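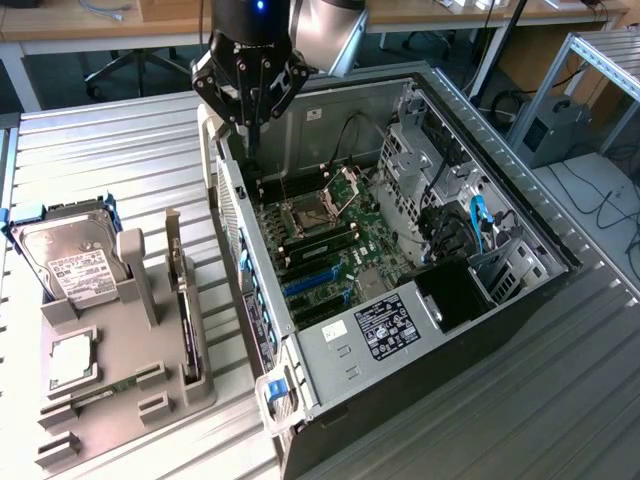

Ticket 288 - desktop won't POST after teardown
Opened by: Zineb Mahrous
Status: open
9 Mar 2022

Hi all, me again (sorry!). This is the old Stostelia tower, the one with all the blue latches. It was fine before I stripped it for cleaning, and now I get fans, a black screen and 3 beeps, then a pause, then 3 more. I love this machine and I'd really like it back before June!

What I've done so far:

Pulled the CPU again and checked the socket with a flashlight. No bent pins that I can see. Wiped off the old paste, put on fresh Galang paste, closed the bracket. Same beeps.

Took the hard drive out, blue carrier and all, and left it unplugged. Same beeps, so I'm leaving the drive out of it for now.

Expansion card out, monitor on the onboard port. Still nothing on screen, still beeping.

RAM next, and here's where it got interesting. With no memory in at all I get a totally different pattern (one long, over and over), so the board is at least noticing the stick! Put it back in the slot nearest the socket and we're back to 3 beeps. Tried the second slot along and it booted, once, for 2 minutes, and then froze on the Rerer splash screen. Argh.

Update: cleaned the contacts with a dry brush and reseated it until both clips clicked. Got 9 boots in a row and then the beeps came back when I moved the case.

Does anyone have a known good stick I could borrow? Emus parts shelf is out. I haven't touched the power supply yet, so if you think I'm barking up the wrong tree, please say so.

Zineb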